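Review: the Estar settlement organiser
March 2018

Anyone who has applied to stay in the UK permanently knows how much paper is involved. Bank statements, payslips, council tax bills, old passports, letters from landlords. I have used shoeboxes for most of it. The Estar organiser, sold by Boonyarit, is a ring binder and study set meant to replace the shoeboxes, and I have been using mine since the beginning of February while getting my own application ready.

What you get
The box holds a thick A4 binder, five sets of coloured dividers, a pad of forms for recording trips abroad, a pack of clear pockets, and a booklet of practice questions for the citizenship test. The binder is said to hold up to 400 sheets. Mine is perhaps three quarters full and closes properly, although the rings needed a firm push from the start.

It costs £46, which is a lot for stationery. I bought it from the shop in Stistcombe that used to do the passport photos. You can also order it by post from Boonyarit.

The dividers
They are labelled Identity, Home, Work, Money and Travel. That covers nearly everything I had. Letters from my GP and from the college did not belong anywhere, so I put them at the back of Home. A blank set would have been useful. The tabs are plastic and have not bent. The printed labels are slightly too small to read with the binder on a shelf, and I wrote over them with a marker.

Inside each section is a front sheet where you list what is filed, the dates it covers and whether you have the original. I found this the most useful part of the whole thing. Filling in the sheet for Home showed me a gap in my council tax bills from the year I moved, and I was able to ask for copies in good time. 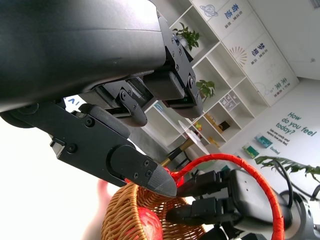
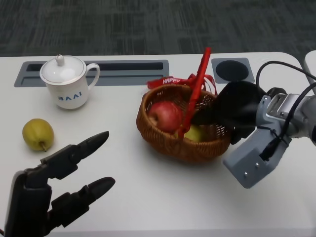 Second picture: the lidded mug and a pear on the table.

The travel pad
If you have to account for the time you spent outside the country, you will want to keep a record of every trip. The pad has a line for each one: date out, date back, where to, reason, and days away. There is a running total at the foot of the page.

My complaint is that it does not tell you how to count the days. Do you include the day you fly out and the day you come back? The leaflet in the box says to check the current guidance, which is fair enough, as rules change and a printed pad cannot keep up. But it could at least have had two columns, one for whole days and one for travel days. I ruled a line down the page myself. The paper takes biro well and smudges with anything wetter.

I started with my old boarding passes and then went through email. For trips by coach and ferry I had almost nothing, and had to work back from card payments. The pad has a small box marked "proof" on each line, and it is worth using it from the first entry — going back later took me a whole evening.

The question booklet
There are 548 practice questions, sorted by subject, with answers at the back. History takes up the biggest share. The wording is clear and the answers are explained in a sentence or so, which I preferred to a bare letter. A few questions repeat each other with the names changed. I spotted two where the answer given did not match the official handbook, both in the part on local government, and I went with the handbook.

Do not buy the set for the booklet alone. There are cheaper ones, and the library in Stistcombe lends several.

Compared with the Stuvaddale folder
A neighbour lent me the Stuvaddale document folder, which is an expanding file with a flap and an elastic band. It is lighter, costs far less, and would be easier to carry to an appointment. It has no front sheets and no travel pad. The pockets are deep and small receipts sink to the bottom. If you have already got your papers in order and only want something to put them in, it will do the job. If you are starting from a heap, the Estar is better.

What I would change
A spare pad should be included. Mine ran out before I had finished, and refills are sold only with another pack of dividers. The clear pockets are thin and one has split along the holes. The binder is also heavy once full, with no handle.

One more thing for families: the set is laid out for one person. There is no sensible way to file two people's documents in it without buying a second binder, and Boonyarit does not offer a reduced price on that.

I am keeping mine, and will be using the Travel section long after the rest has been sent off.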